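第8章 犬猫食具与饮水器具

本章内容
8.1 食具的分类与基本术语
8.2 盆体材料
8.3 尺寸、容量与盆口几何
8.4 防滑、配重与支架
8.5 清洗、干燥与存放
8.6 检验项目与记录格式

学习要求
学完本章后,应能够按结构和用途对犬猫食具分类,能够读懂产品规格单上的容量、口径和底径三项数据,能够根据动物体型、头型和进食习惯选择盆口尺寸,并能独立完成一份食具进货检验记录。8.4节涉及倾覆力矩的简单计算,需要用到第3章中关于重心的内容,未学过第3章的读者可先阅读该章第二节。

本章术语
满口容量:液面与盆口上缘平齐时盆内液体的体积。
使用容量:液面位于标线处时盆内液体的体积。盆内无标线者,按制造方规格单给出的高度计。
口径:盆口内缘的最大直径。椭圆盆分别记录长径与短径。
底径:盆底与支承面接触部分的外缘直径。带防滑圈者,以防滑圈外缘计。
净深:盆口上缘所在平面至盆内底最低点的垂直距离。
釉面缺陷:陶瓷盆釉层上的针孔、缩釉、开片、落渣等,统称釉面缺陷。

8.1 食具的分类与基本术语

8.1.1 概述

食具是家养犬猫每日接触次数最多的器具之一。与项圈、牵引带、胸背带等穿戴类用品相比,食具不承受冲击拉力,结构简单,零件少,因此在早期的宠物用品教材中常被并入“杂件”一章,所占篇幅很小。近年来产品种类增多,材料组合趋于复杂,同一只盆上可能同时出现金属内胆、塑料外壳和弹性体底圈,单独设章讨论已有必要。

本书所称食具,指供犬猫直接取食固体或半固体饲料的容器;所称水具,指供其饮水的容器及供水装置。两者在外形上往往没有区别,同一只盆既可盛粮,也可盛水,区分的依据是用途标注。用途未标注的,按食具处理。

8.1.2 按结构分类

按结构,食具可分为单体盆、复合盆和组合盆三类。

单体盆由一种材料一次成形,无可拆部件。冲压不锈钢盆、注浆或旋压成形的陶瓷盆、一次注塑的塑料盆均属此类。单体盆接缝少,清洗方便,缺点是底部摩擦不足,在光滑地面上容易被动物推动。

复合盆由两种或两种以上材料永久结合而成,常见形式为不锈钢盆底部粘接或包覆弹性体防滑圈。结合部位是复合盆的薄弱处,粘接不良时水和食物残渣会进入缝隙,清洗时难以去除。检验复合盆时,应把结合部位列为必检项。

组合盆由可拆分的部件构成,典型结构是外座加内胆。内胆可单独取出清洗,外座提供高度与配重。组合盆的主要问题出现在内胆与外座的配合上:间隙过大则内胆晃动并产生噪声,对声音敏感的个体可能因此中断进食;间隙过小则取出困难,热水清洗后尤为明显。

8.1.3 按功能分类

普通盆无特殊结构,用于常规喂食。慢食盆内底设有凸起,用以降低进食速度。防溢盆在盆口设有内翻边或浮盘,多用于饮水。折叠盆以弹性体为盆壁,供外出时使用。高架盆附有支架,盆口高度可固定或可调。

功能名称在商业文件中使用较为随意。有的供货方把任何带凸起的盆都称为慢食盆,不论凸起高度是否足以影响取食。验收时应以实物结构为准,名称仅供参考。凸起高度不足净深四分之一的,本书一律归入普通盆。

8.1.4 实例:规格单的阅读

以Himanlow系列陶瓷盆为例。其规格单首页列出型号、口径、底径、净深、使用容量和单件质量六栏,第二页列出釉料颜色与包装方式。该系列在Virnutby工厂烧成,同一型号不同批次之间允许存在收缩差异,因此规格单上的尺寸均附有公差。初学者常犯的错误是只读标称值而忽略公差,结果在为组合盆配外座时出现内胆放不进去的情况。

规格单上的“容量”若未注明是满口容量还是使用容量,应向供货方书面确认。两者之差在浅盆上很小,在带内翻边的防溢盆上则可能相当可观。 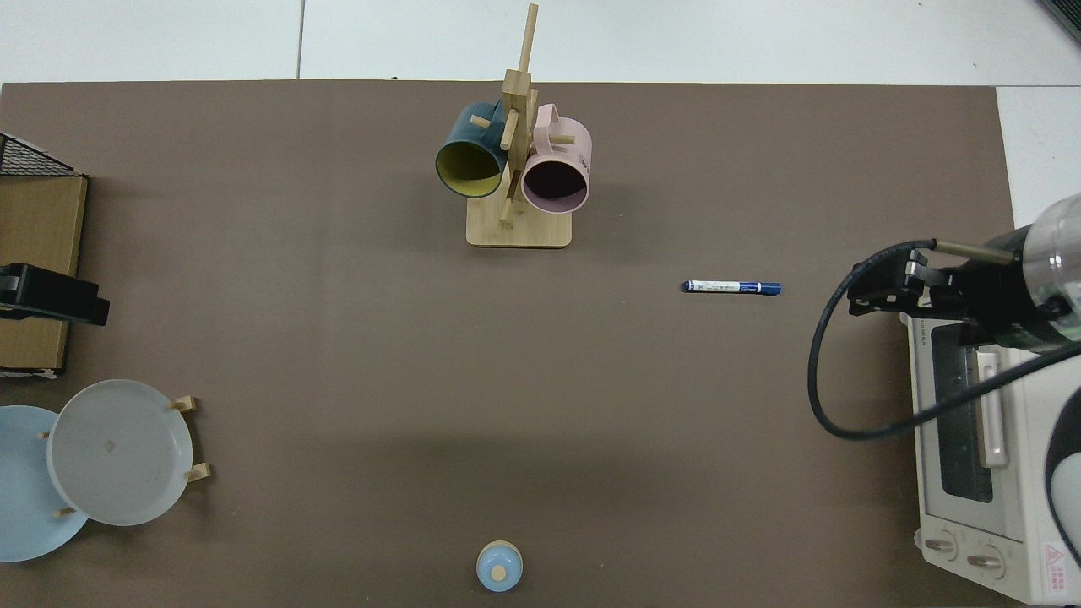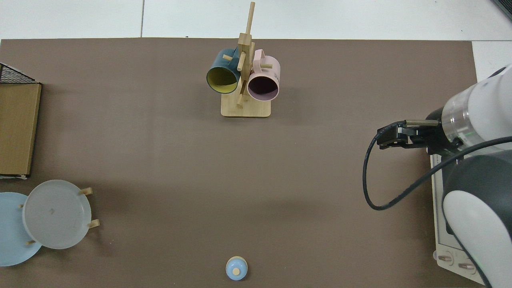 图8-1、图8-2 木制杯架,左侧挂深青色杯,杯内为芥黄色

8.2 盆体材料

8.2.1 不锈钢

不锈钢盆以板材冲压成形,盆口卷边。卷边的作用有两项,一是消除锐边,二是增加盆口刚度。卷边分为闭合式和开口式,开口式卷边的背面留有缝隙,清洗后易积水,采购时宜选闭合式。

不锈钢盆表面处理有抛光与拉丝两种。抛光面易清洗,但反光较强,个别犬只初次使用时会回避。遇到这种情况可更换为拉丝盆,或在原盆内铺一层饲料后再放到动物面前,数日后多能适应。拉丝面的纹路方向应一致,纹路内不应残留抛光膏。

板厚是影响不锈钢盆使用寿命的主要参数。板材过薄时,盆底在跌落后产生凹陷,放置不平,动物舔食时盆体旋转。板厚的测量点取在盆底中心与盆壁中部,盆壁中部经过拉深,厚度通常小于盆底。规格单上若只给出一个厚度值,应查明其测量位置。

8.2.2 陶瓷

陶瓷盆按坯体致密程度分为陶质与瓷质。陶质盆坯体吸水,釉面一旦破损,水分即可由破损处进入坯体,时间久后在釉下形成色斑。瓷质盆坯体致密,吸水率低,即使局部脱釉也不致迅速劣化,价格相应较高。

陶瓷盆质量大,不易被推动,这是它相对于其他材料的主要优点。缺点是受冲击易碎,碎片边缘锋利。盆口出现缺口时应立即停用,不得以打磨方式修复。打磨虽可消除锐边,但露出的坯体无法重新施釉。

釉料中的着色成分须符合食品接触用途的要求。与食物接触的内壁宜用浅色釉,便于观察残渣与水垢;外壁颜色不作限制。内外壁分色施釉的产品,分色线应位于盆口上缘或其外侧,不宜落在内壁。

底足是陶瓷盆上少有的无釉部位。底足表面粗糙,直接放在木地板上会造成划痕,出厂前应作磨底处理。磨底质量可用手指沿底足一周触摸检查,不应有刺手的颗粒。

8.2.3 塑料与弹性体

塑料盆以注塑成形,质量小,价格低,颜色选择多。其表面硬度低于金属与陶瓷,长期使用后内壁出现细密划痕,划痕中易残留油脂。部分猫只使用塑料盆后下颌出现黑色颗粒状分泌物,停用后情况可能改善。此类现象的成因不止一种,不宜仅凭换盆后的变化作出判断,持续不愈者应交由兽医处理。

弹性体用于折叠盆盆壁与防滑圈。折叠部位反复弯曲,弯折线处壁厚较薄,是首先开裂的位置。Simanjuntak型折叠盆在弯折线处设有加厚筋,筋的走向与弯折线平行,可减缓裂纹扩展,代价是折叠后的高度有所增加。

有啃咬习惯的犬只不应使用塑料盆和弹性体折叠盆。需要外出喂食时,可改用轻质不锈钢盆。

8.2.4 材料的选择次序

选择材料时,先排除,后比较。首先根据动物的行为排除不适用的材料,例如对啃咬个体排除塑料;其次根据使用场所排除,例如犬舍水泥地面排除薄壁陶瓷;最后在余下的材料中比较清洗难度、质量与价格。若把价格放在第一步,往往会在后续使用中更换器具,累计支出反而增加。

8.3 尺寸、容量与盆口几何

8.3.1 口径

口径应允许动物在口部触及盆底时,面部两侧与盆壁之间保持间隙。短头型犬的口部短而宽,宜用浅盆、大口径;长头型犬可使用较深的盆。垂耳犬使用大口径盆时耳尖容易落入盆内,可选用上口收小的锥形盆,其盆壁由下向上向内倾斜。

猫的触须横向展开,盆壁过近时触须反复受到接触。猫用食具一般净深较小,盆壁倾角平缓,盆底与盆壁之间以大圆角过渡。圆角过小时,残余湿粮堆积在角部,猫舌难以取到。

8.3.2 容量

容量按一次喂食量确定,不按日喂食量确定。盛粮后粮面应低于盆口,留出取食时颗粒移动的余量。水具的容量则按两次换水之间的最大饮水量确定,并计入蒸发与溅出的损失。

Brurkenetti仓储目录把犬用盆按使用容量分为8档,档位编号印在盆底。其中编号最小的一档用于幼犬和小型犬,编号最大的一档用于多犬共用的水具。多犬共用食具一般不予推荐,进食速度快的个体会占用其他个体的份额,喂食量无法逐只记录。

8.3.3 慢食凸起

慢食盆的凸起形式有同心环、螺旋、立柱等。凸起之间的通道宽度应大于饲料颗粒的最大尺寸,又应小于动物口部可直接伸入的宽度。通道过窄时颗粒卡住,动物会转而啃咬凸起。凸起顶端须倒圆,根部同样应有圆角过渡。

更换慢食盆时,首次喂食应在旁观察。动物表现出明显焦躁、以爪扒翻盆体的,应换用通道较宽的型号。

8.4 防滑、配重与支架

8.4.1 防滑圈

防滑圈的作用是提高盆底与地面之间的摩擦。摩擦的大小与防滑圈材料、地面材料及表面清洁程度有关。防滑圈沾有油脂或粉尘时效果下降,清洗盆体时应一并清洗防滑圈。可拆式防滑圈取下后,圈槽内常有积垢。

8.4.2 倾覆

动物以爪或下颌压住盆口一侧时,盆体以底缘为轴有翻转趋势。设盆与内容物总质量为m,底面半径为r,盆口半径为R,且R大于r,重心位于中轴上,则盆口受到竖直向下的力F时,临界条件为:

F(R-r)=mgr

由此可知,在质量一定时,缩小口径与底径之差即可提高抗倾覆能力。当R等于或小于r时,竖直下压不会引起倾覆,锥形盆即属此种情况。上式未考虑水平分力与液体晃动,用于水具时应留有余量。

8.4.3 支架

高架盆的支架应有足够的底面宽度,盆体放入后不得晃动。支架高度以动物自然站立、颈部略微下垂即可取食为宜。对于有胃扩张风险的大型犬,是否使用高架盆应先咨询兽医,本书不作一般性推荐。

可调支架的锁紧件应设在动物不易触及的一侧。调节后须以手掌在盆口位置下压,确认锁紧件没有滑动,再放入食物。

8.5 清洗、干燥与存放

8.5.1 清洗

盛湿粮的盆每次使用后清洗,盛干粮的盆每日清洗。水具内壁的滑腻膜层须以刷具擦除,单用水冲不能去除。清洗不锈钢盆不使用钢丝球,清洗塑料盆不使用硬毛刷。

8.5.2 干燥与存放

清洗后的盆倒置于沥水架上,盆口与架面之间留出通风间隙。未干的盆不得叠放。陶瓷盆叠放时,盆与盆之间垫纸或软布,叠放高度以最下层盆不承受侧向力为限。犬舍等集中饲养场所应按动物编号固定存放位置,食具与水具分层,不与人用餐具混放。

8.6 检验项目与记录格式

8.6.1 抽样

批量到货时按批抽样。本章习题采用的数据取自一批到货数量为2,566只的不锈钢盆,先随机抽取100只作外观检验,再从中取20只测量口径、底径和净深。外观检验在前,尺寸测量在后,顺序不得颠倒,测量过程中量具的接触可能在抛光面上留下痕迹,与原有划伤混淆。

8.6.2 记录

检验记录应包括批号、到货数量、抽样数量、检验项目、缺陷类型、缺陷位置和检验日期。缺陷位置以盆口、内壁、内底、外壁、底部五个区域标注,不使用“局部”“边上”等含糊用语。同一只盆上出现两种缺陷的,分两行填写,编号相同。

尺寸测量的原始读数直接填入表中,不得先行取整。口径在相互垂直的两个方向各测一次,两次读数之差作为圆度的近似值另列一栏。若差值超出规格单公差,该盆判为不合格,并在备注栏写明较大读数所在的方向。空白表格见本章附表8-1,填写示例见附表8-2。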